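### 3.2 Packaging and shelf life of loose produce

Households in the Fodisley survey (n = 54) kept loose root vegetables in whatever packaging the shop had supplied. Over 30 days, 3472 entries were made in the storage diaries.

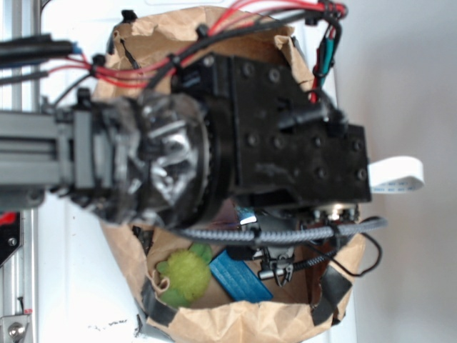 Potatoes and onions were the goods most often left in their original wrapping. Respondents gave cost and habit as the main reasons – few mentioned freshness. Brown paper, left open at the top as in Figure 4, was preferred by 35 households, although Makokha and Saab found no agreement on how long a bag should be reused.

Creasing was recorded separately from tearing, following Mahasneh. A bag with a folded rim was classed as open unless the diary stated otherwise.

**Figure 4.** Open brown paper bag on a white surface, two views.

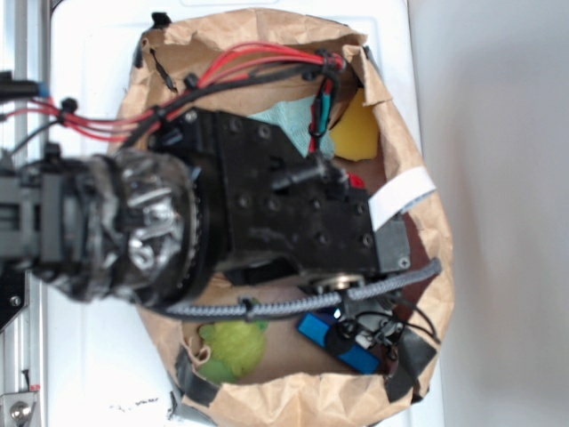
### 3.3 Limits of the diary method

Entries were made by one adult per household and may under-report waste.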